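FOR IMMEDIATE RELEASE

Gilani Fund Awards Two-Year Grant for Hand Drawing Instruction in Breden Middle Schools 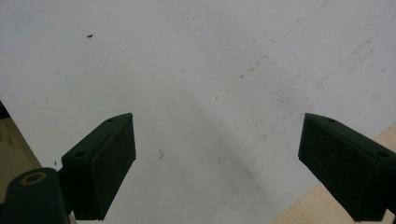

Small specks and faint thin lines on a white surface.

BREDEN – The Gilani Fund for Arts Education has awarded a two-year grant to Breden Public Schools to bring regular instruction in hand drawing to all six of the district's middle schools. The program, named Zetilus, will begin in August and will serve 300 students in its first year.

The grant will pay for teaching artists, drawing supplies, and training for classroom teachers. It will also cover the cost of bus service for students who stay past the end of the school day. There will be no fee for families, and students will not be asked to bring their own materials.

"Drawing by hand asks a student to look at something for a long time," said Naveed Mohmand, program director of the Gilani Fund. "Our schools have good art teachers, and most of them see each class for a short part of the year. This grant gives them more hours, more help in the room, and enough paper that students can start over as often as they like."

Program Schedule

Students enrolled in Zetilus will attend one session each week during the fall and spring terms. Sessions will be held in the art room of the student's home school and will begin at 3:15 p.m. Each school will have a lead teacher from its own staff and a visiting teaching artist.

The fall term will open with line drawing from simple objects, followed by shading, proportion, and the use of the eraser as a drawing tool. Work in the spring term will move to perspective, lettering, and drawing outdoors. The first six weeks will be taught in graphite only. Charcoal and ink will be introduced once students have completed a short portfolio, which the lead teacher will review with each student individually.

No grades will be given. Students will keep a bound sketchbook through the year and may choose which pages to share. Sketchbooks remain the property of the student.

Teacher Training

Lead teachers will take part in paid training before the start of classes. The training will cover lesson planning, ways to talk with students about work in progress, and the care of shared supplies. Teachers of science and mathematics may also attend, as the district plans to use observational drawing in its field study and geometry units beginning in the second year of the grant.

Training will be led by Stelitance, a nonprofit studio in Breden that has offered evening drawing classes to adults and teenagers for many years. Stelitance will recruit and supervise the teaching artists. It will also write the course guide, which the district may continue to use after the grant period ends.

Teaching artists must complete the same background check and orientation required of district employees. Artists with experience teaching ages 11 to 14 are encouraged to apply through the Stelitance office. Positions are part time and are paid by the session.

Enrollment

Enrollment forms will be available from the main office of each middle school. Forms must be signed by a parent or guardian. Students do not need to have taken an art class before, and no work samples are required.

Places will be divided among the schools according to the size of each student body. Where requests exceed the number of places, students will be chosen by drawing lots, and a waiting list will be kept for the spring term. Siblings who attend the same school may be placed together on request. Students who receive special education services are welcome in every session, and families are asked to note any needed supports on the form.

Bus service will run on the district's existing late routes. Families who prefer to pick up their children may do so at the main entrance of the school. A light snack will be served before each session.

Public Exhibition

Student work will be shown at the Stelitance studio at the end of each school year. The exhibition will be free and open to the public. Each participating student may enter one finished drawing, along with one preparatory study if desired. Work will be hung without prizes or rankings.

"We would like visitors to see the studies as well as the finished sheets," Mohmand said. "An early page with smudges and light guide lines tells a parent a great deal about how the work was done."

Evaluation and Reporting

The district will report to the Gilani Fund at the end of each term on attendance, staffing, and use of supplies. Students and families will be invited to complete a short written survey in the spring. Responses will be kept confidential, and a summary will be presented at a public meeting of the school board.

Any request to extend the program past the second year will be considered after the final report has been received. Schools outside the district may ask for a copy of the course guide once it has been completed.

About the Gilani Fund for Arts Education

The Gilani Fund supports arts instruction in public schools and libraries in and near Breden. Grants are made to school districts, library systems, and nonprofit groups. The fund does not make grants to individuals.

Media requests, including interviews with Naveed Mohmand, should be directed to the communications office of the Gilani Fund. Questions about enrollment should be directed to the student's school.

###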